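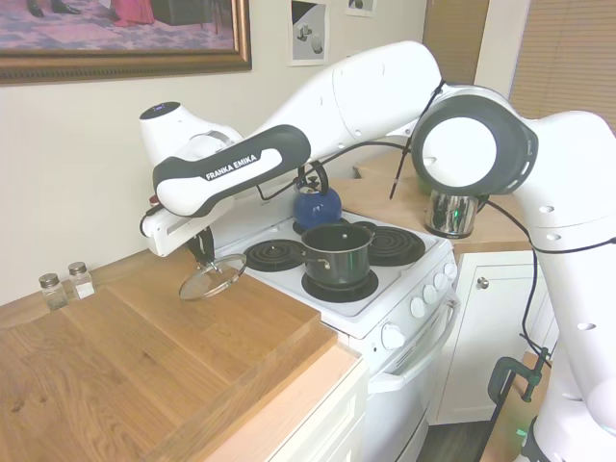
Grutmont opens its doors to home cooks with a new season of evening classes in Orside

Small kitchens, big suppers: bookings open now for the May programme

Grutmont, the neighbourhood cookery school on the hill above Orside station, is delighted to announce a new season of evening classes for people who cook at home in kitchens that are, let us say, on the snug side. The programme is called Small Kitchen Suppers, it begins in May, and there are 180 places to fill across the season.

The idea grew out of a survey the school sent round to its past students and neighbours last winter. We had hoped for a few hundred replies and were bowled over to receive 3786 of them, many with long and very funny notes written in the comments box (we read every one, over a great deal of tea). The same worry came up again and again. People told us they love to cook and have shelves full of recipe books, but they have a couple of rings, one decent pan and a bit of worktop the size of a tea tray, and most recipes seem to be written for somebody with a good deal more room.

"I learned to cook in a bedsit, with a single ring and a kettle, and I still think some of my best suppers came out of that room," said Su-bin Sung, who founded the school and will be teaching most of the new classes herself. "You learn to think about the order of things. You put the rice on, you let it sit under its lid while you see to the greens, and you wash up one bowl as you go so that you've got it back again when you need it. It's a lovely calm way of cooking once you get the hang of it, and I do so want people to stop feeling that they're making do."

Each class runs from 6.30 in the evening and takes no more than 14 students, so there is plenty of time for questions and for going back over anything that went by too quickly. Everybody cooks a full supper from start to finish and then sits down to eat it with the rest of the group at the long table downstairs. Recipes are given out on paper at the end of the evening, with space in the margins for your own scribbles.

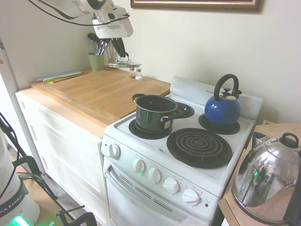
Photo: Grutmont press office

There are six classes in the season, and they can be booked one at a time or as a set. The first is all about rice and the many good things that can be spooned over it. After that come soups and broths, then an evening of eggs, which was far and away the most requested subject in the survey. The fourth class looks at noodles and quick pickles, the fifth at stews that need only one pot, and the last is given over to puddings that can be made without an oven, including the steamed ginger sponge that regular visitors to our open days will remember well.

Ingredients will come from Nam, the family greengrocer on the corner, who have supplied the school since its very first week and who have kindly agreed to put together a bag of that evening's vegetables for any student who would like to try the dish again at home. The bags can be ordered when you book, or on the night if you forget, as we all do.

We are also very pleased to be working once more with Aro, the Orside reading group for older residents, whose members will be joining us for a number of the suppers. Aro is gathering handwritten recipes from local families for a little book to be printed later in the year, and would dearly love to hear from anybody with a grandmother's dumplings or an uncle's curry to pass on. Recipes may be left at the school's front desk in any language and in any state of legibility.

No experience is needed for any of the classes. Aprons are lent out at the door, and students are asked to bring a lidded container for leftovers and to wear shoes that cover the toes. Please tell us about allergies when booking, so that Su-bin can plan a dish that suits everyone at the table.

Places can be booked at the front desk or by telephoning the school during opening hours. Members of the press who would like to come along to a class, or to stay for supper afterwards, are warmly invited to get in touch with the Grutmont press office, who can also arrange interviews with Su-bin Sung.

ENDS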